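Pokum puts a robot arm on the computer take-apart bench at Flokumham, and I get my wrists back

Press release from Pokum, Flokumham workshop
For use from February

Hello from the workshop! I'm Helju Rozīte and I look after the refurbishing floor at Pokum. When the office asked who should write the announcement about our new bench, I said I would, on the understanding that I could do it in my own words. So if you're a journalist hoping for the usual paragraph about being delighted and proud, I'm sorry, you've got me.

The news is this. Pokum has started using a robot arm to help strip old desktop computers for parts at our Flokumham site. We call the bench Shawky (the name came from a staff vote and I did not win). It works on desktop towers that come to us from offices, schools and council buildings when they're being replaced. Last year 1,005 of those towers came through our doors, and until now every single one was taken apart by hand, start to finish, by the same four people.

I was one of those people for a long time, so let me tell you what the job is like. You lay the tower on its side, take off the panel, and then you lean over it and fiddle. Drives, memory, cables, little clips that were designed by someone with much smaller fingers than mine. The first one of the morning is quite satisfying. By mid-afternoon your neck has set solid and you've nicked the same knuckle twice. We pay attention to breaks and we rotate people round the floor, but there's only so much rotating you can do with a small team.

What changes for the team

First things first, as it's what everyone asks me at the school gates: nobody is losing their job over this. All four people on the take-apart crew are staying, on the same hours and the same pay. We put that in writing before the arm was even ordered, and the crew had a copy to take home.

What does change is how the day is split up. The arm is there for the repeated handling, the picking up and putting down that you do over and over again. People still decide what a machine is worth, what gets tested, what gets sold on and what goes to the recycler. They open the cases, they deal with the awkward ones, and they have the final say on every part. If a tower comes in with a bent bracket or a mystery screw (there is always a mystery screw), it goes to a person.

Doğukan Ertürk has moved across from the hand bench to run Shawky. He did his training over 3 weeks and now he's teaching the others, one at a time, so that the knowledge doesn't live in a single head. I asked him for a quote and he gave me this:

"I was suspicious, I'll admit it. I thought I'd spend all day watching a machine do my job badly. What I do now is set things up, check the parts and work out why something didn't go the way I wanted. I go home less sore and I think about the work more, which my wife says is not an improvement."

The work at the bench 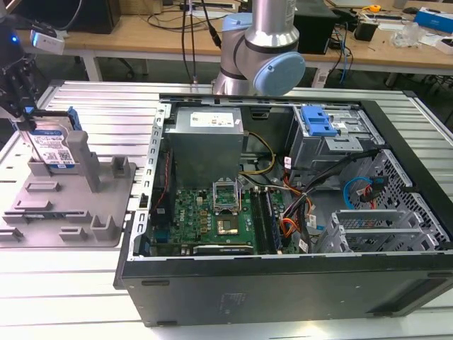
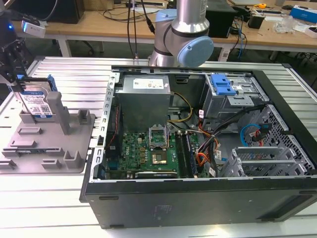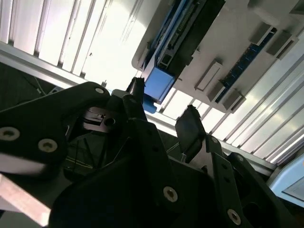
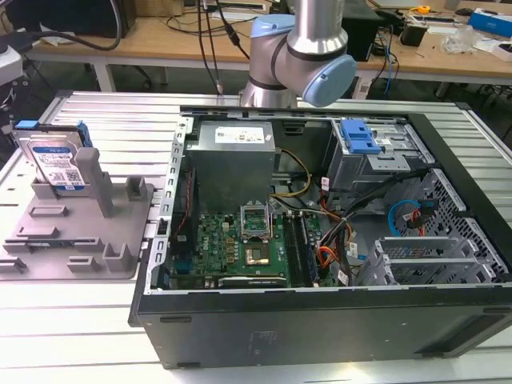

How we set it up

We did this with Clemow, the small engineering firm on the other side of the trading estate. They've been very patient with us. Their first drawing had the bench facing the wall, and our crew said no thank you, we'd like to be able to walk round it, so it was redrawn. The trays for holding parts were argued over at some length too, mostly during tea. I think that's how it should be. The people who know where a drive ought to sit are the people who have taken out a great many drives.

There were wobbles. The first fortnight was slow — slower than doing it by hand, and I'm not going to pretend otherwise. Old computers are a mixed bunch, and two towers of the same make can be laid out quite differently inside once an IT department has been at them. So for now we're keeping Shawky on a short list of common desktop models and leaving the oddballs on the hand bench. The plan is to put 100 towers through it, then sit down with the crew and go over what they liked, what they hated and what needs moving. If they tell us a step is better done by hand, it goes back to being done by hand.

We've also changed the rules of the floor a bit. Whoever is running the bench for that session does nothing else during it, no answering the phone and no nipping off to sign for a delivery. Everyone on the crew can stop the arm, including people who haven't done the training yet, and no one has to explain themselves afterwards. We had a few false stops in the early days and I was perfectly happy with every one of them.

What it means for our customers

If you send us your old kit, you won't need to do anything differently. Collections carry on as before, drives are still wiped or destroyed in line with what you've asked for, and you'll still get your paperwork. Prices are staying put. What I'm hoping you will notice, a little later in the year, is more tested parts on our trade counter, because the crew will have more time for testing. Memory and hard drives are what people come in for most, and at the moment we've a shelf of both waiting for somebody to get to them.

Come and have a look

We're opening the floor to local press, schools and anyone from the repair trade who'd like to see the bench at work and talk to the people who run it. Mornings are best. Visits are in small groups, sturdy shoes please, and long hair tied back. Doğukan will show you round and I'll put the kettle on.

For visits and interviews, ring the Pokum front desk and ask for Helju Rozīte. If I don't pick up I'm on the floor, so do leave a message and I'll call you back the same afternoon.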